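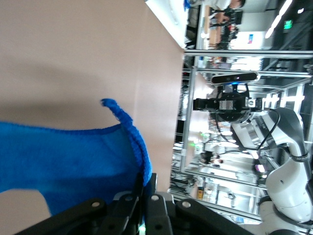

Fig. 1 – Blue cloth on a beige tabletop

Section 2: Mustering your army

Welcome back, and well done on getting through the map set-up! Before anyone marches on Grunbridge, each lord in Dindavine has to call in what is owed, and this takes a little patience the first time through.

1. Choose your lord, Gunell or Van Leeuwen, and take the matching colour of banner.

2. Deal 12 fief cards to each player and lay them face up in your own favourite order.

3. For every fief, decide whether the vassal serves in person or pays scutage. Knights go to the muster field, silver goes in your treasury – and have a good long think, as you can't swap later.

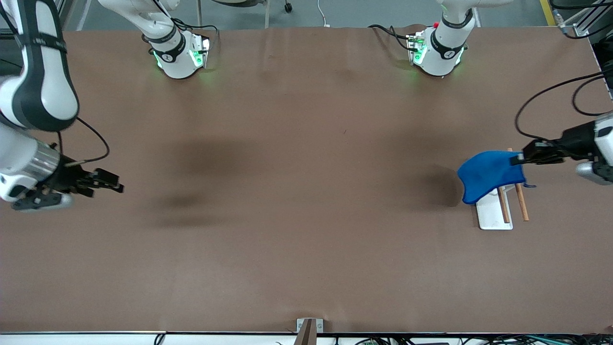

Fig. 2 – Brown tabletop with a white robot arm on each side

4. Set the season marker to May and the service track to 15. Move it down one space at the end of each round.

Note: Abbey fiefs owe two knights or the equivalent in silver, whoever holds them.

Caution: When the track reaches zero, unpaid knights go home, even in the middle of a siege. Castle garrisons stay put and are covered in the next section.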